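About Mistwood Players

We make theatre in Arnwood, and we love it! Mistwood Players began with a reading of a one-act play in a room over a bakery, and we've been putting on new writing, old comedies and the odd ghost story ever since. These days our home is the Kofler Hall, a former chapel with a sloping stage and 469 seats (the ones under the balcony are the warmest).

Three productions a year is our usual pattern - spring, early summer and a big family show in December. Last season 3,757 people came to see us, and 865 of them had never been inside the Kofler before, which made us very happy indeed. We try to keep at least one of the three for a play that hasn't been staged anywhere else. Our most recent was Flindel, a story about two lighthouse keepers who have stopped speaking, and it went through eleven drafts before the first night. The foghorn got its own round of applause!

Everything you see on stage is made by members. We build the sets in the old vestry, sew the costumes in the room behind it and argue about lighting more or less everywhere. Some of us trained at drama school, others joined to paint a door and were playing a duke by the following spring.

Rehearsals start at half past seven and finish at ten, with tea in the middle. New faces are welcome at any point in the year, though the weeks just after a show closes are the easiest time to find your feet.

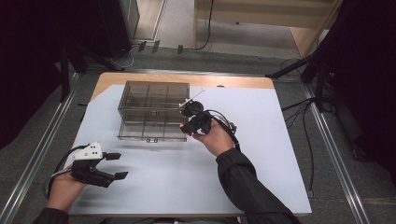

Do I have to audition to join?
Only if you want a speaking part. For backstage, front of house or the chorus, come along to a rehearsal and say hello - we'll find you something to do that evening.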